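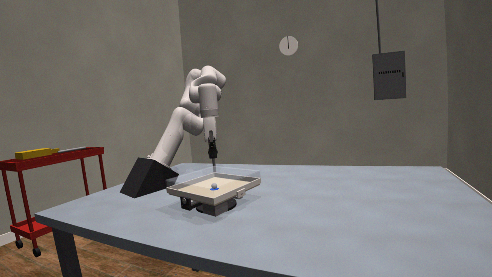 Picking this one up again as I've had another go at the balance tray recordings and the episode count still doesn't match what the trainer reads in. I asked the recorder for 200 runs and it cheerfully told me it had saved the lot, but Pudel only loads 134 of them. My first thought was the success check, so I went looking at runs where the ball sits at the blue marker, with the gripper closed and the rod down near the tray, and those are the sort it ought to be keeping! Poses look fine to me. Whatever is throwing runs away, I don't think it's the arm.

Status: open
Raised by: me (Bilville sim bench)
Copied in: Grigoris Zacharopoulos

Things I've tried so far

Restarted the recorder and cleared the cache. No change, still 134.

Switched off the random lighting, in case it was slowing the saves down. Same number again, and the runs look duller, so I've put it back on.

Loaded the folder with the old Meijer script instead of Pudel. That one sees all 200, which cheered me up no end — the files are there, then, and it's the loader being fussy.

Update, Jun 9, 2019

Grigoris had a look over lunch and asked how long the missing runs were. Good question! I sorted the folder by length and every single one Pudel skips is over 1,920 steps. There's a cap in the loader settings that I must have copied across from the Desis job, where the runs were all short. It doesn't warn you, it just moves on to the next file (I've asked for a warning to be added, please, even a tiny one).

I've taken the cap out and Pudel now loads the full 200. Training is going again on the complete set.

Still to do

The long runs are mostly the ones where the ball wanders off and has to be brought back, so the last model hardly saw any of those. I'd like to scrap it and compare afresh. Grigoris wants to keep it as a baseline, and I don't mind as long as it's labelled.

Could someone also check whether the July batch settings have the same cap in them? I've only got read access to that folder.

Leaving this open until the new model has been scored.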